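Flonside Teleoperation Program: Operator FAQ

Last revised November 2023

The answers below apply to operators recording demonstrations on Ereck mobile units, either by hand guiding or over the remote link. Site-specific rules are posted at each station and take precedence. Questions not covered here go to Karthik Munshi, who maintains this page.

What is the difference between hand guiding and remote control?

In hand guiding, you hold the arm at the wrist and move it through the task with the joints in compliant mode. In remote control, you sit at the Odano console and the arm follows the hand controllers. Both produce the same kind of record: joint positions, gripper state and camera video on a shared clock. The video differs, as your hands and forearms appear in hand-guided recordings.

Which one should I use?

The task sheet says. Where it leaves the choice open, use remote control for anything that involves driving the base, and hand guiding for short tasks on a fixed surface. Do not mix the two within one episode.

How long is an episode?

One episode is one attempt at one task, from the start pose to the end pose. There is no minimum. The recorder closes the file at 396 seconds whether or not you have finished. If you reach that limit more than once on the same task, report it and the task will be split.

How many episodes are needed per task?

Most household tasks are set at 12 accepted episodes per layout. A layout is one arrangement of furniture and objects. When the sheet calls for a new layout, move the objects before starting the next batch and log the change.

Do failed attempts count?

Not toward the total, but keep them. Mark the episode "failed" and add a short note on where it went wrong. A dropped object that you recover and place correctly is marked "recovered" and does count. Deleting an episode requires a supervisor login.

Should I move slowly?

Move at a steady pace. Very slow motion fills the record with near-identical samples, and long pauses teach the arm to pause. If you need to think, do it before pressing record. Operators coming from hand guiding tend to hesitate just before contact; practice the approach a few times with the recorder off.

Why does the arm lag behind my hand?

The controllers pass through a smoothing filter, and the link adds its own delay. The status bar shows the total. If it turns amber, finish the current motion, return to the start pose and wait. Do not try to correct for lag by moving ahead of the arm — the record will contain the overshoot.

What does error 3127 mean?

The console and the arm disagree on gripper position. It usually follows a controller battery swap. Open and close the trigger fully, then press Resync. If the code returns, stop using the unit and file a ticket. Episodes recorded with the code active are rejected automatically.

Can I adjust the head camera?

Only between batches, and only by using the preset list. Hand-set angles cannot be repeated at the next station. The head view will not always show the whole arm, and this is acceptable as long as the work area is visible.

How are refrigerator and freezer tasks handled?

Door tasks and contents tasks are recorded separately. For a contents task, the door is opened before the episode starts and left open until it ends. Low compartments need the arm to approach from the front and above, so park the base with enough clearance for the elbow to fold.
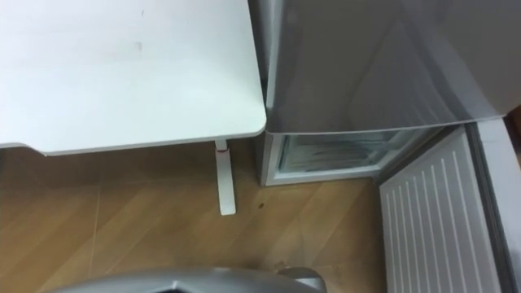 Check the swing of the door before parking, along with any furniture on the opposite side. The collision map covers fixed furniture but does not track doors, drawers or flaps. Keep the gripper clear of the gasket and never pull on a shelf or drawer to steady the arm. Between episodes, close the compartment and let the appliance return to temperature.

Is frost a problem for the gripper?

It can be. Frosted packaging slips at the default grip force. Select the "cold" grip profile from the console menu and wipe the finger pads after each batch. Do not raise the force by hand; the limit is set to protect the pads.

When do I need to recalibrate?

At the start of each shift, after any emergency stop, and after the unit has been moved between rooms. The routine takes 14 poses and runs without input. Stay outside the marked area until it finishes.

Who reviews the recordings?

The Ivanyshyn review team checks each batch for dropped video, clock drift and incorrect labels. Results appear in your queue next to the batch number. A rejected episode shows a reason code. You can dispute a rejection once, in writing, through the queue.

What changed since the May revision?

The "recovered" label is new. The cold grip profile replaces the earlier instruction to reduce arm speed. The two-operator rule for base driving has been dropped at sites with a wired stop button.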